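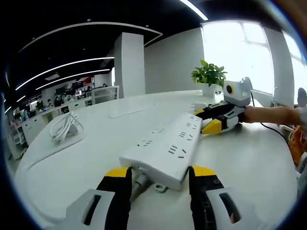 Cable Order at the Curved Desk

The review of desk wiring in the Stornirham office has now reached the curved desk by the window. This entry records the arrangement I have adopted, for the benefit of readers who wrote in March regarding the earlier post on the Nondgate shelving.

The white power strip is to be kept toward the back of the desk, where its outlets remain within reach of a seated person. I considered fixing it to the underside and decided against this course. The office changes its equipment frequently, and kneeling on the floor to unplug a charger is not a practice I wish to continue.

Cable is coiled before it is put away. The white coil is stored together with its small adapter, as the two were separated once before and a replacement had to be ordered from Skallau at a cost of 305. A small white clip is sufficient to hold a single lead. Heavier cords require the wider type.

The potted plant retains its position near the window. Watering takes place at the sink, at 9 on Sunday, and the pot is returned to the desk after draining.

Labels for the individual plugs have been requested from Ankrah. The drawers beneath the printer will be addressed in the next entry.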